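How a Robot Learns From Examples

A computer program can be written as a list of rules. Rules work well for adding numbers. They work badly for picking up a sock. A sock folds, stretches and slides, and it never lies the same way twice. Nobody can write a rule for every shape a sock can take.

Engineers use examples instead. One example is a recording of a job done once, from start to finish. The robot's program, called a model, studies many recordings and looks for patterns in them.

At the Purngate workshop, Danish Rind and Chaimae Ramadan record examples for a model named Flavow. They hold a gripper in each hand. A gripper is a tool that opens and closes like a finger and thumb. A person's bare hand has a different shape from a robot's hand, so a recording of bare hands is harder for a robot to copy.

Each recording stores two main kinds of data:

Pictures. A camera takes many each second.
Movement. Numbers tell where each gripper was and how far it was open.

The two kinds must match in time. If the pictures run late, the model learns to close the gripper at the wrong moment.

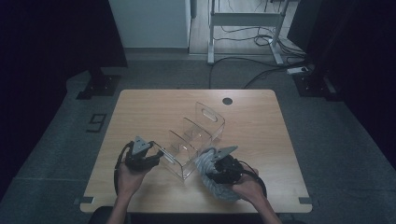

One job is to put soft things into a box with dividers. The person grips the cloth, lifts it, moves it over a slot and lets go. Then the cloth is taken out, the box is turned a little, and the job is recorded again. Small changes matter. A model that has seen the box in only one position may fail when the box moves.

Flavow's first set for this job had 2000 examples. Ramadan checked them and removed 79. In most of those, the recording had stopped too early.

Another 41 examples were kept apart and never shown to the model during training. They are used as a test, like questions you have not practiced.

Words to know
Data: information that is stored
Model: a program that learns from examples
Training: the time when a model studies its examples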